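Home Contents Chapters Glossary Teachers' area
Search this book Type a word or phrase Go

Keeping House: A Course in Home and Textile Studies
Nendik Schoolbooks

Chapter 12
A Place for Small Things

Open the nearest drawer. Go on, before you read any further! There is a fair chance you'll find a pen with no lid, a key, a folded receipt, some string and at least one thing you can't name. Every home has a drawer like this, and most have several. Large things are easy to look after in comparison. A wardrobe stays where it was put, and people notice if an armchair is in the wrong room. Small things wander. They get carried from the bedroom to the kitchen in a pocket, they slide behind one another, and they are bought again when the first one can't be found.

In Chapter 11 we looked at shelves and cupboards and how to plan them for a whole room. Now we come down in size, to the containers that sit on a shelf or a tabletop and hold the things we handle every day. It's a lovely subject, and a very old one. People were weaving baskets long before they were building cupboards, and the basic problem they were solving is one you'll recognise: how do I keep these together, keep those apart, and carry the lot from here to there?

By the end of the chapter you should be able to sort a mixed group of small household objects, choose a container that suits them, fold cloth to fit a given space, and look after a woven basket so that it lasts. You'll need a notebook, a tape measure and a basket or box of your own. A shoebox with strips of card fitted across it will do very well.

Words to know
compartment, divider, wicker, weave, stake, rim, fold line, open storage, closed storage
(All are explained in the glossary, page 276.)

Open or closed?

A container with a lid is closed storage. It keeps dust out and hides a muddle, and it stacks. Open storage has no lid, so you can see what you've got and take it with one hand. Neither kind is better, and most households use both. Winter gloves in July are happy in a lidded box at the top of a wardrobe. The flannel you use each morning wants to be somewhere you can reach with your eyes half shut.

Try this rule and see how far it takes you: if you use a thing every day, keep it open; if you use it once a season, close it up. Then look for the exceptions, which are the interesting part. Medicines must be closed, and out of reach of small children, however often they are needed. Sewing pins need a lid too. White linen can yellow on a sunny shelf – so even a cloth in daily use may do better in a drawer.

One basket, several homes

A plain basket is a single space, and whatever goes in gets mixed. Put dividers across it and everything changes! Now one basket gives you several small homes side by side, and you can lift the whole set in one go. The compartments needn't match. In fact it helps if they don't, for the things we own come in such different sizes. A folded cloth wants room to lie down, and rolled socks or little bottles are better held close so that they don't topple.

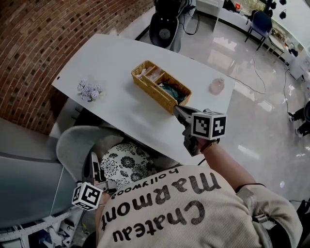 Fig. 12.1 A divided woven basket, with light pink items in the compartments at the far end and a teal-green cloth in the larger one at the front. Artificial flowers and a pink glass bottle stay outside it on the tabletop.

What goes in, and what stays out

Sorting comes before packing. It is tempting to start dropping things into compartments straight away, and we've all done it, but you'll only have to take them out again. Clear a table, wash and dry your hands if you're handling linen, and spread everything out where you can see it.

There are three common ways to make groups. You can sort by kind (all the cloths together), by use (everything for washing your face) or by colour. Sorting by colour sounds like mere decoration, but look at Fig. 12.1 again. The pink things are at one end and the green cloth is at the other, and you could ask a friend to fetch you "the green one" without another word of explanation. Colour is a label that needs no writing.

Some things are best left out of the basket altogether. Glass can chip if it knocks against its neighbours each time the basket is carried, and a bottle that isn't properly closed can spoil a clean cloth. Artificial flowers crush easily and catch on the weave. They may be much nicer on the table anyway, where they can be enjoyed.

Now measure. Write down the length, width and depth of each compartment. Suppose the largest is 34 cm long. A hand towel folded in half and then in half again may still be too long for it, so you'll fold it in thirds instead and try once more. Keep the folded edge uppermost. It looks neat, and fingers find it quickly.

Getting to know wicker

Wicker is the name of a way of making, though we often use it for the material as well. The upright rods are called stakes, and thinner, bendier rods are woven in and out between them. At the top, the ends are turned down and tucked in to make the rim. Run a finger along the rim of any basket you have at home and try to follow a single rod. You'll lose it sooner than you expect, and that's half the fun.

The workshop at Gurnport, which we visit in Chapter 14, still weaves two traditional patterns. The Urrutia is close and flat, good for small objects that might slip through a gap. The Faken is looser, with spaces that let the air in, and suits bread, onions or towels. A medium Faken basket made there weighs 670 g empty. Weigh your own and write the answer in your notebook; you'll want it for Exercise 4.

Caring for a basket is simple work. Brush the dust out with a soft, dry brush, working along the weave. Wipe marks with a cloth that is barely damp, then leave the basket in an airy spot. Don't stand it against a radiator, as the rods dry out and snap. Carry it from underneath when it's full, and if a rod end has sprung loose, tuck it back in before it snags somebody's jumper.

Before you begin

Choose one untidy place at home that is yours to tidy. A bedside table is ideal, and so is the end of a desk. Make a quick sketch of it as it is now, with everything on it, and don't tidy up first! Bring the sketch and your measurements to the first practical lesson. We start with Section 12.1, Folding to Fit, and you'll need two cloths of different sizes.

Previous chapter Next chapter Contents
© Nendik Schoolbooks Contact us Back to top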